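关于我们:Jadow 毛衣养护与衣橱整理
一件毛衣,先在床上摊开,再慢慢说。

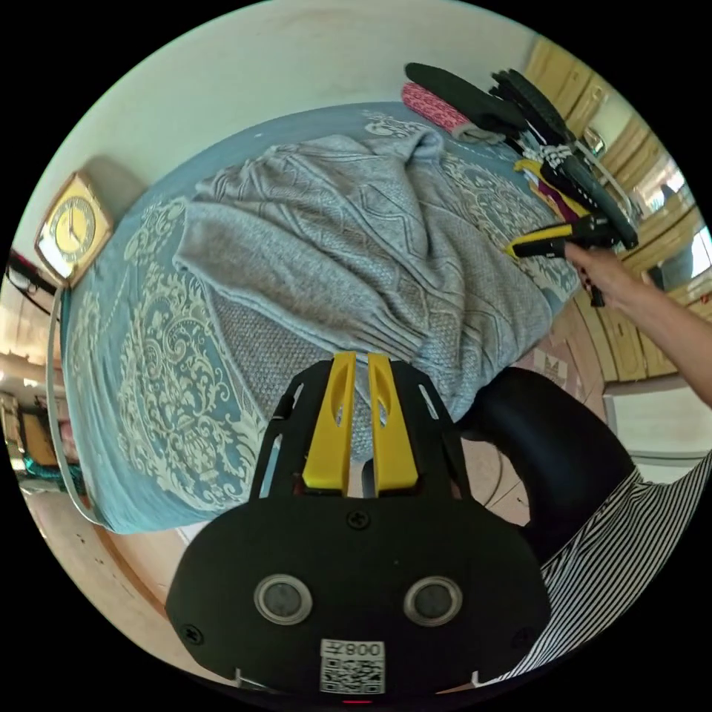
我们是谁

您好,欢迎来到 Jadow。我们是一家开在 Istby 老街上的小店,做的事情说起来很简单:帮人照看毛衣。洗、晾、补、去毛球、叠好、收起来,到了换季的时候,也上门帮客人把整个衣橱理一遍。有朋友问过,光靠毛衣怎么能开一家店,我们自己刚开始也没有把握,可是一晃已经第13个年头了,门口的牌子重新漆过,楼梯扶手也换过,每年天一凉,街坊们还是抱着一包一包的衣服上楼来。

店在二楼,楼下是一家卖面条的,所以您要是中午来,多半会先闻到葱油的香味。上楼以后左手边是收衣服的柜台,右手边是水房和晾房,最里面还有一间房,放着一张床。第一次来的客人常常在房门口停一下,不太好意思往里走,以为走进了谁家的卧室。请您放心进来,那间房是我们干活的地方,待得最久的也是那里。

为什么是一张床

这要从我们的创办人 Shanti Joshi 说起。她最早没有店面,也没有工作台,就在自己租的屋子里替邻居补毛衣。屋子小,桌子更小,一件大一点的棒针衫放上去,两只袖子都垂在外面,越垂越长,等补完领口,袖子已经坠得变了样。她索性把毛衣搬到床上,四面都有地方可以摊,人坐在床沿上,一边补一边理,顺手得很。

后来搬到现在的地方,大家商量着买一张正经的长台,也去看过好几家,台面光滑,高度也合适,可是毛衣放上去会滑,厚重一点的转个身就溜到地上去了。布面就没有这个毛病,毛线搭在上面稳稳当当。于是床就这么留了下来,床罩也一直铺着。青蓝的底子,奶油色的大花,卷草、叶子、团花样的纹饰,看久了觉得很亲切。有年轻的同事嫌它老气,提过换一条素的,问了一圈老客人,都说别换,看惯了,也就没有换。

灰毛衣放在这样的底子上特别好看,袖口的罗纹、身上的绞花,一道一道都清清楚楚。深色的毛衣要费点眼睛,我们会在下面垫一块白棉布再检查。

衣服到了我们手里

很多客人把衣服交过来的时候总要先道歉,说揉成一团了,不好意思。真的不用不好意思。毛衣本来就是要穿的,脱下来随手一扔,堆成一堆,谁家都一样。我们收到以后,第一件事就是让它在床上歇一会儿,先不扯,也不抖。抖毛衣是很多人的习惯,觉得抖一抖就平了,可是绞花密的衣服分量沉,提着两肩一抖,肩线就往下走。

歇过以后,先把袖子一只一只找出来,放到身子两边,再把下摆拉齐,手掌平着往外推,从中间推到边上。这个动作我们私下叫“喂猫”,因为手势很像摸一只不太情愿的猫。推平之后才开始看:领口有没有松,腋下有没有磨薄,袖口有没有脱线,扣子牢不牢。看到的都记在一张小卡片上,跟着衣服走,洗的人看得见,补的人也看得见,最后您来取衣服时,卡片一起交给您。有客人把每年的卡片都留着,夹在一个本子里,翻给我们看的时候,我们比她还高兴。

洗这一步都用手。水温跟手心差不多,水里放一点我们自己调的羊毛皂液,名字叫 Lebrun,味道很淡,有一点点像晒过的干草。不搓,只按,按下去,松开,再按下去。洗好以后用大毛巾卷起来吸水,然后平铺在晾网上。晾房一直开着一扇小窗,下雨天会慢一些,要是碰上连着下雨,我们会打电话跟您说晚几天,请您多包涵。我们试过用热风赶工,出来的毛衣手感发硬,那一批后来全部重新洗过,从此就不赶了。

补的手艺

补毛衣是店里最花时间的一件事,也是我们最愿意聊的一件事。最难的常常是配线。毛线穿过几年,颜色会变得柔和一些,拿一团崭新的同色线去补,补好了反而一眼就能看见。所以我们存了很多旧线,有从拆掉的毛衣上来的,有老客人送来的,装在抽屉里,按颜色深浅排着。光是灰色就有满满的几抽屉,偏蓝的灰,偏黄的灰,掺了白点的灰,找起来要拿到窗边去比。您如果家里有不穿了的旧毛衣,又舍不得扔,也欢迎拿来给我们拆线,我们会用一双手工袜子跟您换,尺码齐全,颜色要碰运气。

有的洞我们会建议您明着补。手肘上补一块别的颜色,或者绣一片小叶子上去,比硬要藏起来好看得多,也结实。小朋友的衣服尤其合适。有位妈妈每年送来同一件小毛衣,大的穿完小的穿,手肘上的叶子一年多一片,现在已经快接到袖口了。

绞花断了的最费功夫,要先看懂它原来是怎么绕的,再一针一针接回去。遇到没见过的花样,大家会围到床边来一起看,七嘴八舌,有时候看到天黑。墙上那只金色边框、黄色钟面的方钟,就是在这种时候派上用场的,抬头一看,哎呀,面馆都要打烊了,赶紧下楼吃饭。

叠和收

我们不太赞成把毛衣挂起来。衣架会在肩膀上顶出两个尖角,时间长了衣身也会被自己的重量拉长。厚毛衣请平放,薄的可以卷。叠法其实很随意,我们店里几个人叠出来的样子都不大一样,只要记住两件事:折痕不要压在绞花最鼓的地方,叠好的一摞不要太高,最重的放在最底下。

我们自己习惯的叠法是这样:毛衣正面朝下,两只袖子先顺着肩膀往背后折,袖口朝下摆,然后从下往上对折一次,领子露在外面,找的时候一看就知道是哪件。高领的衣服,领子先往后翻下来再折。开衫要先扣上扣子,从上往下隔一颗扣一颗就够了,全扣上也行,看您有没有耐心。

收进柜子之前请一定确认干透。摸表面是不够的,要把手伸到衣服里面,捏一捏下摆和腋下,厚的地方总是最后才干。防虫我们用雪松木片,木片味道淡了可以用砂纸轻轻磨一层,又能用很久。樟脑丸我们店里不用,有几位同事闻了头疼。

上门整理

除了在店里收衣服,我们每年4月和入秋以后也上门。4月收冬衣,入秋拿出来,一来一回,跟燕子差不多。上门的时候我们也是先看您家的床,请您把床面腾出来,铺上您自己的床罩或者一条干净的床单,然后把柜子里的毛衣全部抱出来放上去。很多客人看到那一堆会吓一跳,有的还会笑出声,原来一模一样的灰毛衣自己买了好几件。

接下来就是一件一件过手。要穿的、要洗的、要补的、要送人的,慢慢分开。我们不会劝您扔东西,这一点请放心。去年有位老先生,柜子里有一件很旧的毛背心,下摆都散了,他说是老伴织的,穿不了了,放着就好。我们替他把散掉的线收了口,洗干净,叠好,放在最上面一层,他开柜门就看得见。

整理的当天我们会带午饭,不用为我们准备什么,有热水喝就很好。家里有猫有狗也没有关系,只是猫特别喜欢往刚叠好的毛衣堆上躺,到时候要麻烦您抱一抱。

Urnar 小课堂

教大家自己在家里打理毛衣的课叫 Urnar,就在那间有床的房间里上。一次来的人不多,围着床坐一圈,每个人带一件自己的毛衣,越皱越好,最好是还没有洗的,这样从头学起。课上会教怎么看洗标,怎么按洗,怎么用钩针把勾出来的线头带回背面,怎么叠。钩线头这一项最受欢迎,学会的人回家以后往往把全家人的衣服都翻出来钩了一遍。

课时是一个下午,有茶,有时候有 Shanti 自己烤的姜饼。她烤姜饼的水平时好时坏,她自己也承认,请大家以鼓励为主。

一点家底

常有客人好奇我们到底做过多少衣服,去年年底 Shanti 翻着卡片底单数了一回,一年里经手的毛衣将近700件,其中送来补的有300件。比我们想的多,数完大家都觉得肩膀酸了起来。我们没有打算开分店,人手就这么几个,教会一个能独立补绞花的同事要很长时间,急不来。忙的时候要排队,请您早一点送来,特别是入秋以后的那几个星期。

基础的洗护每件50元,厚薄一个价。补要看了衣服才能说,看衣服不收钱,您拿来聊聊,最后不补也没有关系。太薄的羊绒有时候我们会劝您别洗得太勤,穿过以后摊开透透气,隔几天再穿,衣服会轻松很多,您也省钱。

来找我们

从 Istby 老街的桥头走过来,看到面馆就到了,楼梯口在面馆的右边,有点暗,上楼请扶着扶手。上午10点开门,傍晚6点收工,午饭时间也有人在,只是可能嘴里正嚼着东西。衣服用布袋或者纸袋装都可以,请尽量不要用密封的塑料袋闷着。不方便上楼的客人,在楼下喊一声,或者请面馆的人按一下铃,我们下来拿。

取衣服的时候也请留几分钟,我们会把毛衣在床上重新摊开,跟您一起从领口看到下摆,补过的地方指给您看。您有什么不满意,当场说,我们当场改,改不完的就再留一晚。

Shanti Joshi 和 Jadow 的全体同事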